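4장. 첫 세탁과 건조 설정

Dirberg 세탁건조기를 벽에서 7센티미터 이상 띄워 놓았다면 이제 빨래를 모을 차례입니다. 설치보다 이쪽이 오래 걸리는 집이 많습니다.

1. 색이 진한 옷과 흰옷을 나눕니다. "한 번쯤은 괜찮겠지"는 분홍색 셔츠의 가장 흔한 제조법입니다.
2. 주머니를 비웁니다. 영수증은 세탁 후 환불이 되지 않습니다.
3. 바구니를 기기 앞 바닥에 내려놓습니다.
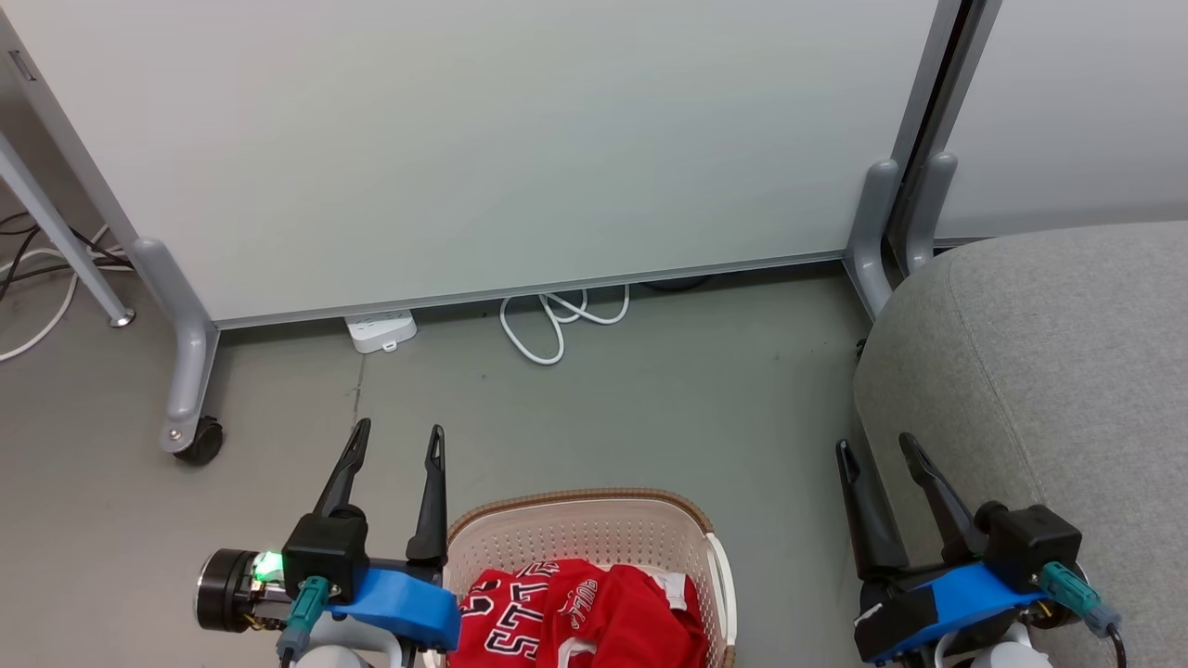
그림 4-1. 바닥에 둔 빨래 바구니

4. 세탁물을 드럼에 넣되 위쪽에 손 한 뼘의 여유를 둡니다. 무릎으로 문을 밀어야 닫힌다면 이미 넘친 것입니다.
5. 세제를 왼쪽 칸에 붓습니다. 가운데 칸은 섬유유연제용이며, 오른쪽 칸은 예비세탁용입니다.

참고: 세제를 두 배로 넣어도 두 배로 깨끗해지지 않습니다. 헹굼만 늘어납니다.

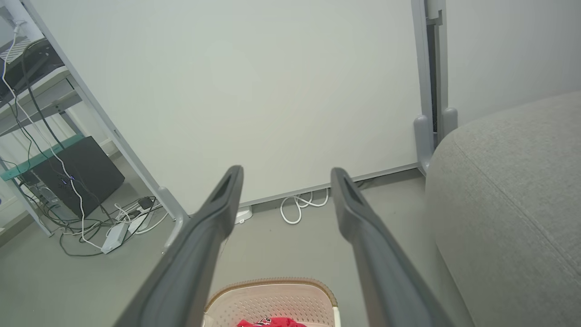 6. 다이얼을 '표준'에 맞추고 시작 버튼을 3초간 누릅니다. 짧게 누르면 기기는 못 들은 척합니다.
7. 건조까지 이어서 하려면 '연속'을 누릅니다. 표준 연속 코스는 219분입니다. 화면에 '1분'이 뜬 뒤의 1분은 조금 깁니다. 문을 당기지 말고 기다리십시오.

주의: 양모와 실크는 연속 코스에 넣지 마십시오. 꼭 넣으셔야겠다면 인형에게 입힐 옷이 생깁니다.

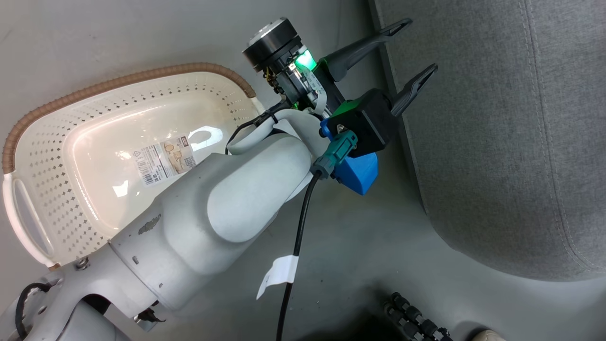

8. 종료음이 울리면 전원을 끄고 보풀 필터를 꺼내 털어 줍니다. 필터를 끼우지 않고 돌리면 오류 코드 320이 표시됩니다. 다시 끼우면 사라지며, 기기를 두드릴 필요는 없습니다.
9. 문은 조금 열어 둡니다. 닫아 두면 고무 패킹에서 냄새가 나고, 그 냄새는 보증 대상이 아닙니다.

필터 교체품은 Tondero 대리점에서 주문할 수 있습니다. 급수 호스 점검은 5장을 보십시오.

2024년 5월 21일 개정, 편집 Doina Stoyanova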